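Chapter 6
Competition Formats and the Round-Robin Table

Last updated: September

6.1 Scope of the chapter

A competition format is the set of rules that decides which teams meet, how often they meet, and how results are turned into a ranking. Chapter 5 dealt with the single game: periods, overtime, and the recording of the final score. The present chapter deals with groups of games. The sport used throughout is handball, but the methods apply to any team sport in which each game involves two sides.

Two basic formats are treated. In a round robin, every team plays every other team a fixed number of times. In a knockout, the loser of each game leaves the competition. Most leagues and cups combine the two, using groups first and a bracket afterward.

6.2 Counting games

In a single round robin with n teams, the number of games is n(n − 1)/2. A double round robin, in which each pair meets once at each home court, has n(n − 1) games. A knockout with n teams needs n − 1 games, provided there is no replay and no game for third place.

The Estivia League is used as the running case. It has two divisions, North and South, and each plays a double round robin without games between divisions. North has 13 teams and South has 12. The regular season therefore has 156 games in North and 132 in South. Under the old calendar, six of the South games were dropped because of a shared court at Sitport, leaving a season of 282 games.

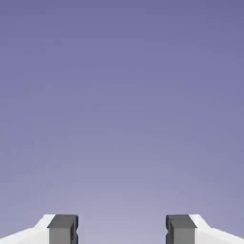 Why does a division with an odd number of teams need extra rounds?

One team must sit out each round, so n teams need n rounds to complete a single round robin, where an even number of teams would need only n − 1.

6.3 Ranking and ties

League points are the first ranking measure. Estivia awards two points for a win and one for a draw. When two or more teams finish level, the tie is broken in the order set by the rules. The usual order is points in games between the tied teams, then goal difference in those games, then goal difference overall. Section 6.5 works through a tie between Okoro and Brorura, in which the first and third measures give opposite results.

Contact the editors | Copyright, all rights reserved | Back to top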